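Teaching pick and place by hand vs. with the leader arm, which one for small square parts?

Posted in Teleop & Demos
14 replies · 3 shares

kirnora_bench
So I've been at this since Monday and I need somebody to talk me out of (or into) starting over. The task is dumb simple on paper. Pick up a desktop CPU, carry it over to a printed plate that has a recess for it, set it down square, let go. I'm driving with a leader arm, watching the wrist camera feed, recording every run. I have 117 demos so far and the policy I trained on them is kind of a mess. It grabs great! Then it gets over the plate and sort of dithers, like it forgot what it came for.

My runs don't look much alike, I'll admit that. Some mornings I come in from the left, some mornings I come straight down, and if I've had coffee I go twice as fast.
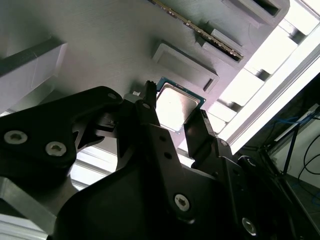
The part that kills me is the rotation. My plate sits at an angle to the arm, so the last bit is a twist and a drop at the same time, and with the leader arm I have no feel at all for when an edge is touching the wall of the recess. I just watch the feed and guess. The heat spreader blows out to white under my lamp too, so on a lot of runs I'm lining up by the little rim of green around it.

Question is, should I throw these out and do it kinesthetic (grab the arm, walk it through), or keep going until I have enough?

Reply · Share · 9 likes

dradau_owner
Keep going. 117 is nothing for an insertion. I ran my Dradau on a connector task and it didn't settle down until I had way more than that, and mine wasn't even rotated.

Reply · Share · 2 likes

Đạt Đinh
I'd disagree with the above, sorry. More of the same mess gets you a bigger mess. I'd pick one approach, same height, same side, same speed, and record 25 really boring ones. Train on only those. If it still dithers, then you know it isn't the variety.

Also, when you get over the recess, do you stop and think? Because if you hover for two seconds while you figure out the angle, you're teaching it to hover. I did this for weeks before a coworker watched over my shoulder and laughed at me.

Reply · Share · 21 likes

kirnora_bench
Oh no. I hover. I hover SO much. I just scrubbed through a few and there's one where I sit up there for almost 8 seconds.

Reply · Share · 6 likes

mukofan
Hand guiding, all the way. You feel the wall through the arm, you back off, you wiggle, it drops in. I did a Muko at work like that and went from never getting a part seated to most of them in one afternoon.

Reply · Share · 4 likes

Đạt Đinh
@mukofan sure, but then your hand and sleeve are all over the camera view. Was that playback or a policy trained on images? For playback I'm totally with you.

Reply · Share · 7 likes

mukofan
Playback, ok, fair. My parts came out of a feeder in the same spot every time. I'd still walk it through by hand once just to learn what the motion should be, then copy that with the leader.

Reply · Share · 3 likes

yatsenko_grips
Two cents on the grip. If you're holding it across the corners it can pivot on you the second it touches anything. On my Yatsenko fingers I went to flat on flat, two opposite sides, and closed the same amount every run. Put a strip of tape on the leader trigger so you can feel where to stop. And move the lamp, or stick some paper in front of it. A washed-out heat spreader is hard for you and hard for the network.

Reply · Share · 11 likes

dradau_owner
I still say don't delete the old ones. Park them in a folder. Bad approaches with good grabs are still good grabs.

Reply · Share · 5 likes

kirnora_bench
Ok update. Paper over the lamp, tape on the trigger, did one by hand with the power off like mukofan said, and then recorded 18 before my wrist gave up. I look at the angle on the way over now and twist while I'm moving, so there's no parking up top. Old set is in a folder named "coffee". Training tonight, will post whatever it does tomorrow even if it's embarrassing.

Reply · Share · 13 likes

Đạt Đinh
Do the last seven before you train! Different lighting tomorrow and you'll be asking us about that instead.

Reply · Share · 8 likes

View 4 more replies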